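Renduvus Test Gallery: The Couch Scene and the Early Release Fault

Posted November 11, 2019, by the Jarkico simulation group, Clostdale

In January we began running pick-and-place trials in the Renduvus simulator, on a soft-furniture layout we call Ochoa. Over 2,000 runs, the gripper let go of its object too early in 30 of them. No hardware was at risk, but the same controller code is meant for real arms, so the fault was logged as a safety matter and the release was held.

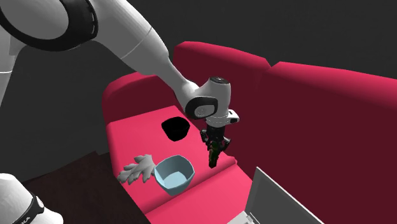 The Ochoa layout

The arm over the red couch, with the green object between the two black fingers and its tip still clear of the cushion. The light blue bowl and the gray leaf-shaped piece are nearer the front of the seat.

What went wrong

In the failed runs, the fingers opened while the object was still above the seat. The controller read a contact signal that had not happened and treated the move as finished. From there the object either fell onto the cushion or rolled off the front, depending on the height of the drop.

The logs did not show an error. Each of these runs was marked complete, and we only found them when the final object positions were compared with the targets.

Cause

The couch uses a simplified collision shape that is thicker than the surface drawn on screen. Near the crease between the seat cushions the difference was large enough to trigger contact early. Flat tabletop layouts do not have this problem, and our earlier tests were all on tabletops.

Changes made

The collision shape was rebuilt to follow the cushions. The controller now needs 2 matching contact readings before it opens the fingers, and a run cannot be marked complete until the object position has been checked.

We repeated the test with 1,000 new runs and had no early releases. The hold stays in place until the same check has been added to the other soft layouts. Anyone using the January build should update before running Ochoa again.

This site uses cookies to remember your settings and measure traffic. By continuing to browse you agree to our use of cookies. Accept | Manage preferences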